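3.2 Filling the bag: snack packets and the paper carrier

We turn now to the small-item packing, which got less room in the first draft then it deserved. The question was simple. Given a stand-up paper carrier and a handful of single-serve packets, what goes in first, what leans on what, and how much of the mouth gets used up before the bag is anywhere near full? The grocery literature is mostly boxes and cans. Flexible packets are treated as filler, tucked in last. Our view is that they deserve their own treatment, at least for gift bags, party bags, lunch counters, etc.

Bag used throughout: brown kraft paper, open top, twisted handles. Plain, no print. Stores fold these flat, and the folds matter more than expected (see 3.4). The Stosolell trial used a stiffer carrier and is reported seperately.

Packets were ordinary candy and snack packs, mixed colors. Size not matched on purpose. A matched set gives neat stacks and tells you little about what people at home do with the stuff. Figure 2 gives two states of the same layout, with different numbers of packets in the bag.
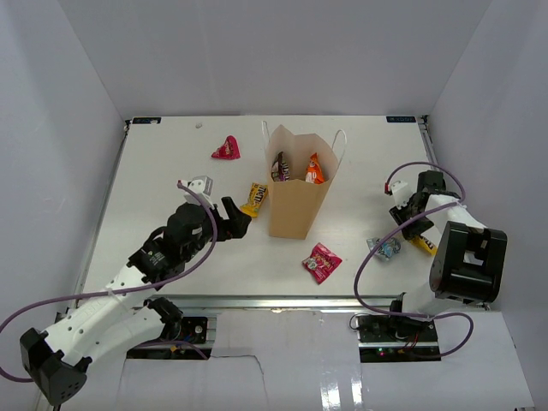 Upright packets are the first problem. A packet dropped in on its end takes very little floor but a lot of mouth, and the next one has to find its way past it. Brown and orange stand at opposite sides here, which leaves the middle free. Good arrangement, probably the best available with two. Had both gone left the bag would likely want to lean, and the later packets would all pile against one wall. Malik's rule ("ends first, center last") comes out of the same thinking, though it was written for boxes and we don't claim it transfers cleanly.

Second problem, the scatter. Packets lying around a bag on all sides mean the order of packing is open. Nearest first? Brightest first? By hand most of us go nearest first without thinking. The cost is that the flat ones near the bag end up in it before the awkward ones farther off, and a crumpled packet takes up more of the opening than its weight suggests.

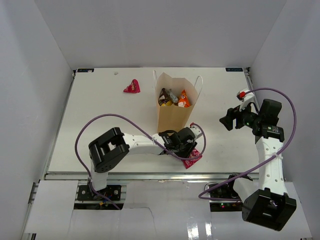
With silver and yellow between brown and orange, the center gap is gone. Yellow sits low behind the front rim, the silver wrapper on a diagonal. Diagonals are common in loose packing and we score them as a half fault: nothing is crushed, but the space on either side of the slanted packet is hard to use again. The two red ones on the table would have to go on top or be pushed down the sides. We prefer on top. Pushing down the sides strains the paper at the folds, and a torn carrier was scored as a full fault in the Vavum protocol regardless of contents.

Handles. Both should stay outside the load and clear of the opening. A handle flopped inward gets buried under the next packet and then has to be dug out, undoing the packing. Scored under "access", not "fill".

A note on scoring. Fill was graded on a scale up to 100 by eye, by one rater (D. Cheema, Dekumetti), against a printed card. One rater is a weakness, we know. The card was last changed in March and the version in use is dated 16/09/2019 on its reprint. Full list of packet orders is in the supplement, entries 1809 to 3209, sorted by first packet placed. Color names there follow the card, so crimson and pinkish red are both listed as red.

Weight is left out of this section. Packets this light do next to nothing to hold the bag down, and bottom-heavy loads are taken up in 3.3.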